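Vekach (shared-workshop robot)

4 min read

Vekach is a two-armed tabletop-scale robot cell put together at Brurargate, a shared workshop, by Clémence Gaillard and Loredana Lombardi, with a good deal of friendly help from whoever happened to be at the next bench. It moves small household things and toy groceries from one basket to another. As a job that sounds almost too modest to be worth an article, but it has kept its two builders happily busy for a long time, and a fair number of visitors to the workshop have pulled up a stool to watch.

The name belonged first to a spreadsheet. Gaillard had started a parts list under that heading for a different project, a seed-tray watering rig that never got past the pump, and when the list filled up with motor cables and gripper screws the heading simply stayed where it was. Among workshop members the cell is also called "the baskets," as in "are you using the baskets tonight?"

Background

Gaillard came to Brurargate to repair bicycles and Lombardi to sew awnings, and they met over a borrowed crimping tool. Both had wanted for years to build something with arms. Their first attempt was a single arm driven by hobby servos, and it could lift a cork on a good evening. Lombardi kept the cork.

The present arms were bought secondhand, one after the other, and the second took much longer to arrive than the first, so the earliest control programs were written for one arm and then rather patiently stretched to cover a pair. Traces of this survive. The log files still write the right arm's moves first, and there is a setting marked "other" that means the left.

Work area

The arms reach over a plain brownish surface divided up with strips of blue tape. The two baskets are set down by eye against the lines: a shallow yellow woven one with an orange rim, which the right arm generally works from, and a brown wicker one on the left arm's side. (Left and right are the robot's own, and anybody standing across from it has to swap them over, a thing that has tripped up every newcomer and, now and then, Lombardi.)

The tape was laid in March over one long afternoon, using a carpenter's square for the first crossing and a good deal of optimism for the others. Short pieces were used where the roll ran low, so there are gaps and overlaps here and there. Gaillard has offered several times to pull it all up and start fresh. Lombardi likes it as it is, and has learned to find her place by the worn bits.

Objects

The collection of things to be moved grew the way such collections do. The toy croissant and the carrot came out of a play kitchen, and there is a small panda who has become something of a favorite with children on open evenings. A roll of yellow tape joined the set because it was lying on the bench one night and seemed like a good challenge, being heavy for its size, slippery on the outside and hollow in the middle. It can be taken by the rim or from the inside of the ring, and the builders have never quite agreed on which they prefer.

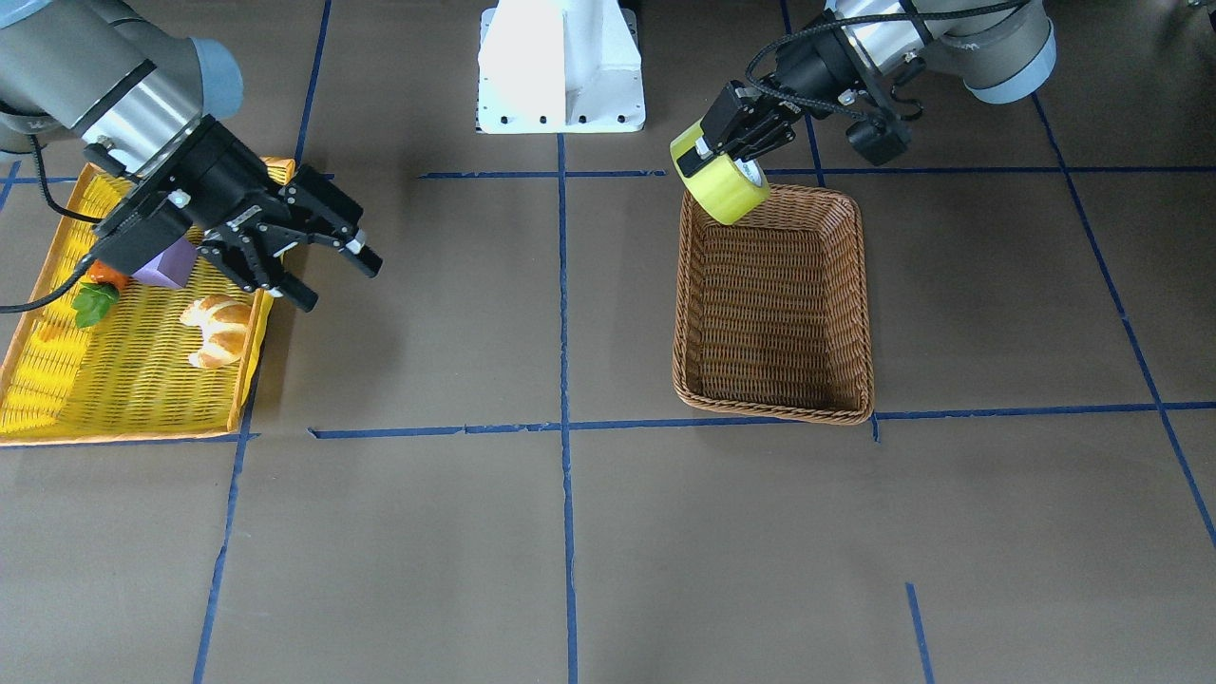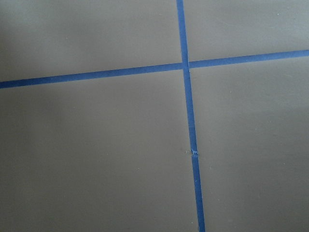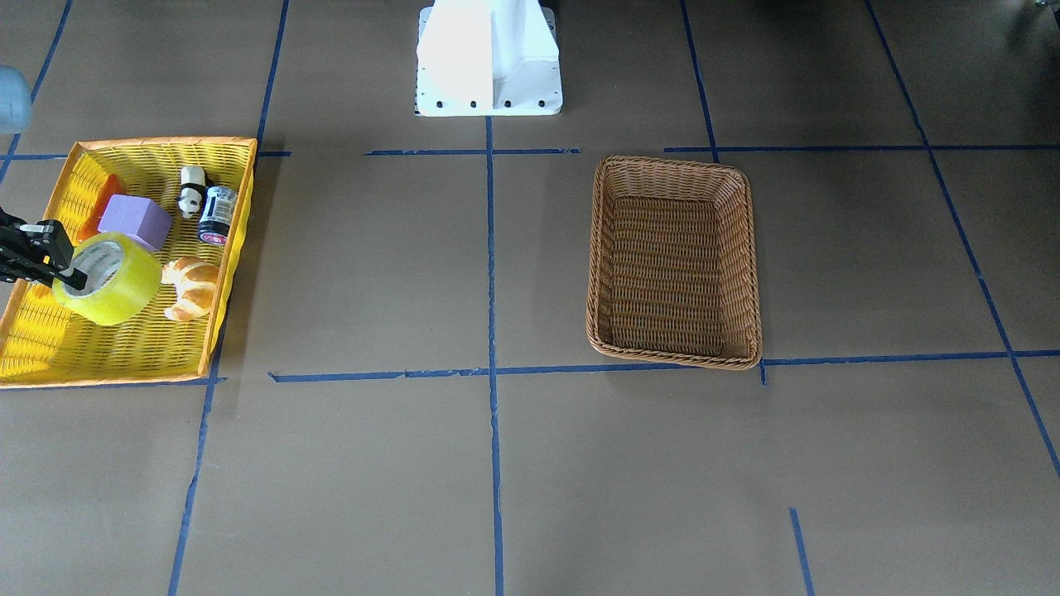 Blue tape marks the surface in all three pictures. The second is a view from a wrist, with a frayed spot in the line below the crossing.

Control and software

The program that runs the cell is called Singhal, and it is really a bundle of small scripts that pass notes to one another. One script keeps track of which arm is allowed into the middle of the work area, one opens and closes the grippers, and one, by far the longest, does nothing except write down what the others did. Lombardi wrote most of that last one. She is fond of a complete record, having once lost a whole weekend's work to a tidy-minded laptop.

Moves can be taught by guiding an arm slowly through them and saving the positions along the way, or typed in as numbers if the person at the keyboard has the patience. Most members prefer guiding. A finished sequence is given a plain name ("bread over," "panda back") and kept in a shared folder, where old versions pile up cheerfully beside the new ones.

The long run

The best-known episode in the cell's history is the long run, when the builders decided to repeat one simple transfer, croissant out and croissant back, until something gave way. They reached 808 transfers, spread over a number of evenings and a great many pots of tea, before a gripper screw worked itself out and rolled under the lathe. The croissant was unharmed. The screw was found much later by someone sweeping up, and it now sits in a jar lid on the shelf beside Lombardi's cork.

After the run, the gripper screws were taken out one at a time and put back with thread-locking compound, and a check of every screw was added to the start of each session.

Clornolano variant

A smaller relative, Clornolano, was begun at Gaillard's home with a single arm and a baking tray in place of the baskets. It shares the Singhal scripts, apart from the one that keeps two arms out of each other's way, and it has mostly been used for trying out gripper pads cut from old inner tubes. Work on it tends to slow down in summer, when the spare room is wanted for guests, and the arm spends those weeks folded up on top of the wardrobe under one of Lombardi's awning offcuts.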